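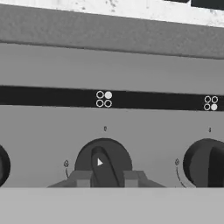

Render: Zastovero kitchen sim, wrist view. Posted 2/21/26

I've spent most of this month on stove knobs. The task in Zastovero is simple to write down: grip the knob for a given burner and turn it to off. Our old policy, the one we trained in July, did fine on drawers and poorly on this.

The change I tried is small. Before, the policy got color images. Now it gets grayscale only, and the burner is given as a position in the two-by-two grid, the same way the little icons above the knobs show it. The idea came from the Dokholm runs, where the policy seemed to be picking knobs by the color of the counter.

I trained on 2,593 simulated episodes with 6 kitchen layouts, then tested on 301 new ones. Picking the right knob got a lot better. Turning it did not. In around 40 of the test episodes the fingers closed on the grip ridge and then slipped off partway through the turn.

I think the slipping is a contact problem and not a vision one – the pads are modeled as flat boxes, and the ridge on the Dekker stove model is curved. The Gronero stove has straight ridges and almost never slips.

Next I'll swap in softer pads and rerun the same test set. I also want to start some episodes with the pointer already turned to the right, as most of my training starts had it straight up.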